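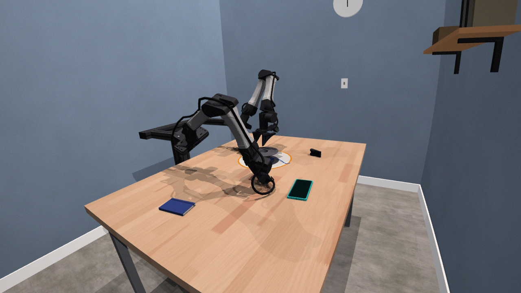 Messina Street water main to be replaced before summer storms

Dec 5, 2018

Residents and shop owners on Messina Street will have their water turned off overnight on two occasions this month while crews replace a section of main that has burst four times since July.

The shire council has awarded the job to Evex, which carried out similar work near the primary school last year. The new pipe will run for 200 metres between the Imum Creek bridge and the post office. The old cast iron main was laid 68 years ago and is among the last of its kind left in the town centre.

Council works manager Adelmo Amato said the pipe had been on the replacement list for a long time, but the breaks over winter had moved it to the top.

"Each time we dig it up we find another thin spot a few metres along," Mr Amato said. "The patching costs money, and people lose their water without any warning. We would sooner pick the night and tell them first."

The first shut-off will begin at 9pm and finish by 5am. The second will follow once the new pipe has been tested and flushed. Letters with the dates are being sent to 153 properties, including those in the lanes behind the main street that draw from the same line.

Parking will be removed from the eastern side of the street during the work. One lane will stay open to traffic, with a 40 km/h limit and stop-go signals at the bridge end. The school bus will use its normal stop in the morning, but the afternoon stop will move around the corner to the park gates.
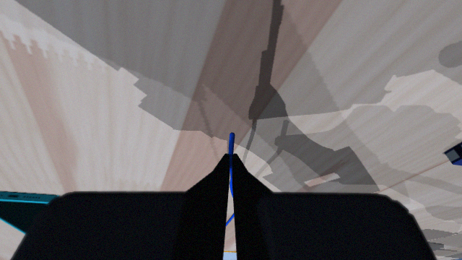 Shop owners were told of the plan at a meeting in the council chambers last week. Most of the questions were about the timing. Several asked why the work could not wait until February, when trade is slower.

Mr Amato told the meeting the council did not want to go into the storm season with the old main still in use. Heavy rain in clay soil makes the ground move, he said, and two of the four breaks came within days of a downpour.

The Pundetti bakery, which starts its ovens at 2am, will be supplied from a temporary line laid along the kerb. The dental clinic and the laundromat both said they could work around an overnight cut. The hotel has asked for notice by phone as well as by letter so that it can tell guests at check-in.

Footpaths will stay open, apart from a short stretch outside the newsagency where the new valve is to go in. People using that side will be sent across the road at the pedestrian crossing. Ramps will be put down wherever the trench crosses a driveway.

The council will also use the dig to fit new hydrants. The local fire brigade has complained that the existing one near the bridge has poor pressure and is hard to reach when cars are parked beside it. It will be shifted to the opposite kerb and marked with a blue reflector in the roadway.

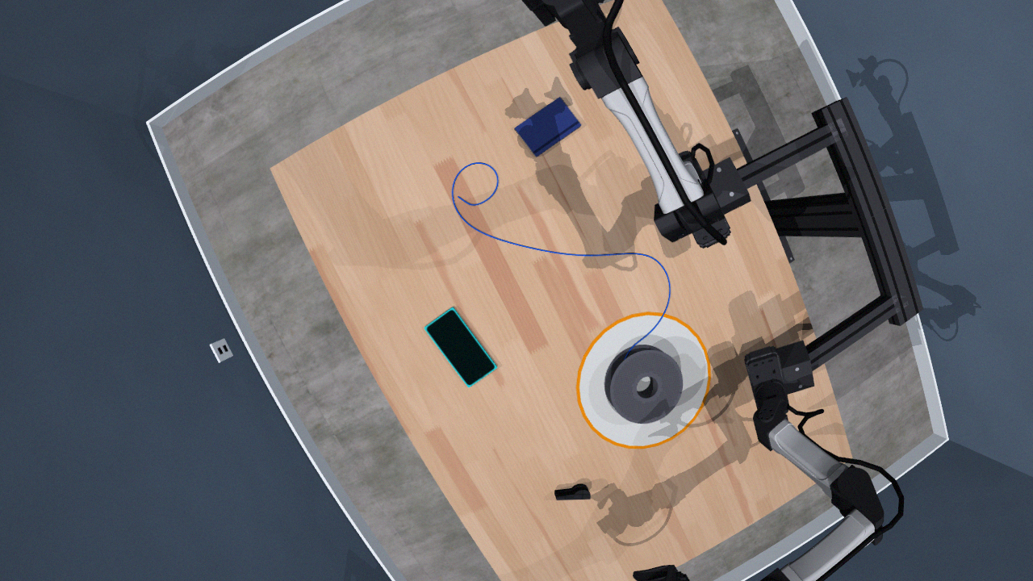
Once the water is back on, some homes may notice cloudy or brown water for an hour or two. Residents are advised to run a cold garden tap until it clears, and to leave washing white clothes until the next day. Anyone whose water is still discoloured by the afternoon should ring the council depot.

The road will be given a temporary seal before Christmas. Permanent resurfacing is planned for the new year, along with new line marking and repairs to the gutter outside the post office.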